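Category: Textbooks > Information Systems > Free Chapters
14 shares | 2 comments

Chapter 12
Session Management and Token Expiry

12.1 Introduction

Authentication establishes who a user is at one moment. A session carries that result forward, so that the user does not have to present credentials again with every request. The previous chapter dealt with the first problem. This chapter deals with the second, and in particular with the question of how long a session should last and what should happen when it ends.

A session begins when the server issues an identifier to the client after a successful sign-in. In browser applications the identifier is usually held in a cookie. In mobile applications it is more often a token kept in the storage area provided by the operating system. In both cases the server treats possession of the identifier as proof that sign-in has taken place. Anyone who obtains a copy can act as the user until the identifier expires or is revoked.

12.2 Two Kinds of Timeout

An idle timeout ends a session after a set period without activity. An absolute timeout ends it after a set period measured from sign-in, whatever the user has been doing. The two are independent, and most production systems apply both. An idle timeout limits the exposure created by an unattended device. An absolute timeout limits the useful life of a stolen identifier that an attacker keeps active by sending periodic requests.

The definition of activity must be stated in the design. If background polling counts as activity, an open browser tab can hold a session indefinitely and the idle timeout has no effect. Polling requests should therefore be marked and excluded from the calculation.
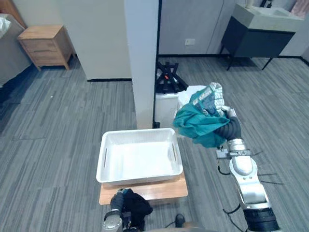
Choosing the length of each period involves a cost on either side. Short periods increase the number of sign-ins, and with them the number of password resets and support requests. Long periods increase the window in which a copied identifier remains valid. The case used throughout this chapter is Wikalik, a scheduling application run by the firm Darkora. In September the idle timeout was reduced to 70 minutes for all accounts. During the rest of that month the support desk recorded 3,437 requests concerning unexpected sign-outs. Of these, 233 came from users who had lost unsaved form data. Tahira Mughal, then the lead engineer, separated the two groups and treated the second as a defect in the application. The remainder were attributed to the new policy.

12.3 Access Tokens and Refresh Tokens

Many systems divide the session between two tokens. The access token is short-lived and is sent with each request. The refresh token is longer-lived and is sent only to the authorization server, which returns a new access token in exchange. A resource server can then validate access tokens locally, without a database lookup, while the authorization server retains control over renewal.

Refresh tokens should be rotated. Under rotation, each use returns a new refresh token and invalidates the old one. If an invalidated token is presented again, the server must assume that two parties hold copies, and it should revoke the whole family of tokens descended from the original sign-in. Section 12.6 describes the Drarell library, which implements this check, and a race condition that arises when a client retries a request over a poor connection.

12.4 Terms Used in This Chapter

Revocation: the ending of a session by the server before its scheduled expiry.
Rotation: the replacement of a token each time it is used.
Session fixation: an attack in which the victim signs in under an identifier already known to the attacker.
Sliding expiry: an expiry time that moves forward with each qualifying request.

Readers who have not worked with signed tokens should review the Rampersad notation in Appendix B before continuing to Section 12.5, where the token format is given in full.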